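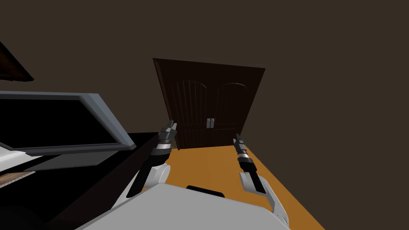 Emiko Ebihara has spent most of the winter opening doors that do not exist. At Deston she prepares the examples from which a learning system, called Plelero inside the company, must find out how two arms can work together. In the simulated room she uses most, the dark brown double door has two small silver handles side by side, and a gripper waits on either side of it. "The handles are so close to each other that the arms can disturb one another," she says. "A person solves this without thinking. I have to show it, again and again."

Her target for February was 900 recorded attempts, and she reached it with 3 evenings to spare. Each one is steered by hand, by her or by her colleague Lüthi, in sessions of some 60 minutes. "After one hour my movements become lazy, and the system would learn the laziness too."

I asked if she deletes the failures. She thought for a moment. "Not all. If I miss the handle and then correct myself, I keep it - the correction is useful. If I only push against the wood, I throw it away."

The next step is a real door at the workshop in Derkby, where she expects less comfort. "In simulation I press a key and the door is closed again. In Derkby I must walk to it." She plans to begin there with 9 attempts per morning, and to write notes on each of them on paper.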